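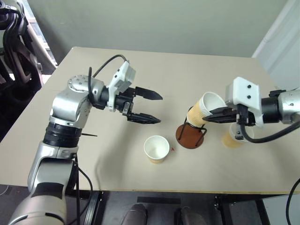
Figure 2. Two robot arms at a pale beige tabletop with three paper cups and a small round cup holder.

3. How short names are formed

We now come to the part of the study we most enjoyed working on, the short names themselves. A listed company usually lives under several names at once. It has a full legal name, a trading name that people say out loud, a short name that fits the column of a price table, and a ticker code. Most earlier work on company abbreviations looks at the ticker and stops there. We think the short name deserves far more attention, partly for the simple reason that readers meet it in so many places (price tables, broker notes, dividend notices, the corner of a phone screen) and partly for what it shows about how people squeeze meaning out of a tight space.

Our list holds 100 company names, each paired with the short name used in printed price tables. Ieuan Hopkin and Mared Prydderch labelled every pair separately, without seeing each other's work, and gave the same label to 87 of them. The remaining pairs were settled by discussion, with Prys Landeg having the final say. Some of those discussions were wonderfully long.

3.1 Clipping

Clipping keeps the front of a word and drops the rest. It is by far the easiest kind of short name to read, and "Hldg" aside, it accounts for almost all the forms our labellers could expand at first glance. Plemer Industrial Holdings becomes Plemer Ind, and there is very little a reader can do wrong with it. The trouble starts when the clipped piece could belong to several words. "Ind" may stand for industrial, industries or independent, and "Intl" and "Int" are used side by side for international, while "Int" also turns up for interests. Context does a lot of the work here. A reader who already knows that Plemer makes pipe fittings will never stop to wonder.

We were delighted to find that clipping is sensitive to syllables. Writers like to cut just before a vowel, so that the clipped form ends on a consonant and still looks like the start of something. Manuf is common and Manufa is not found in our list at all.

3.2 Vowel dropping

The second pattern removes vowels from the inside of a word and leaves the consonants standing. Clondlow appears as Clndlw in one older table, and that form is a lovely thing to show a room full of people, who will happily shout out guesses for several minutes. Vowel dropping works well for common words such as group (Grp) and limited (Ltd). It works badly for made-up names, where the reader has no stored word to match against the consonants. Elin Phillips suggested early in the project that this would be the dividing line between the two uses, and the labelled pairs bear her out nicely.

3.3 Initials

Initials are what most people mean when they say abbreviation, and they are the hardest to recover without help. Any string of 2 or 3 letters can stand for a great many companies, and often does. In our list initials are mainly used when the company name is a plain description of what it does and where, as with a regional tile and brick company. Where the name has one distinctive word in it, that word tends to survive whole. Josonar Marine Services is a good case: it is printed as Josonar or Josonar Mar, and we did not find it as JMS in any table, although its own staff newsletter uses JMS freely.

Price Holdings is our favourite awkward example. The distinctive word is also a column heading, so a line reading "Price" in a price table is easy to skip over entirely. Different tables deal with it as Price H, Price Hldgs and PriceHld. Emrys Lewis keeps a folder of these and we hope to publish it as an appendix.

3.4 Mixed forms

Many short names combine the patterns. A typical one keeps the distinctive word, clips the second and drops the vowels from the third. We labelled these as mixed and also recorded the pattern used for each word, which turned out to be well worth the extra time. The order matters: the further right a word sits in the full name, the more heavily it is cut, and the legal ending is very often left out altogether. Section 4 tests whether this left-to-right slope helps a simple matching program find the full name from the short one.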